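A Box With a Lid, and What Goes in It

Consuelo Sandoval keeps her board games in a closet under the stairs, and for years she kept them the way most people do, in a pile with the heavy ones at the bottom. Corners split. Lids bowed. Last December she pulled the whole pile out, sat on the floor with it, and started again.

What she settled on was plain rectangular boxes with lids, in solid colors. She bought the first four from Juhl, a small housewares shop, and has since tried two other makes. She now writes about storage for a neighborhood newsletter and gets more mail about boxes than about anything else.

"People ask me for a system," she says. "I tell them to buy one box and put something in it, then see if they still like the box in a month."

Her advice begins with the lid. A lid that fits too tightly pulls the whole box up with it, and a loose one slides off when the box is carried. She tests them in the store by lifting the lid with one hand, setting it back at an angle, and letting it settle. If she has to press on the corners, she leaves it on the shelf.

Size comes next. Most people buy too large. A deep box gets filled because there is room in it, and the things at the bottom are forgotten. Sandoval measures the biggest item first and allows a finger's width on each side.

Pak-hei Cheng, who designs packaging for Plerau, agrees about the depth but is less strict about lids. He likes a box that can be opened in stages — lid pushed back, hand in, lid closed again — without clearing a table to make space for both halves. He has a low opinion of magnetic closures. "They feel good for a week," he says.

Both of them recommend packing at a table, with the box set down first and everything else brought to it.

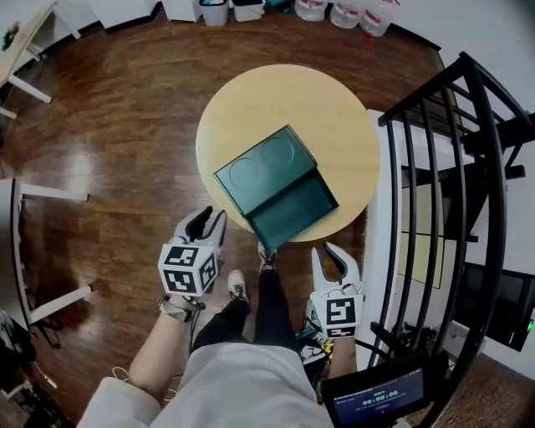

A round table has one drawback, according to Cheng, and it is that there is no straight edge to line a box up against. He still prefers it at home. He can walk around it and reach the box from any side, and there are no corners to catch a hip.

Sandoval packs flat things first, then anything that rolls. Instruction sheets go on top, where they can be found. She does not label the lid, since lids get swapped. The label goes on the short end, in pencil on masking tape, and gets changed when the contents do.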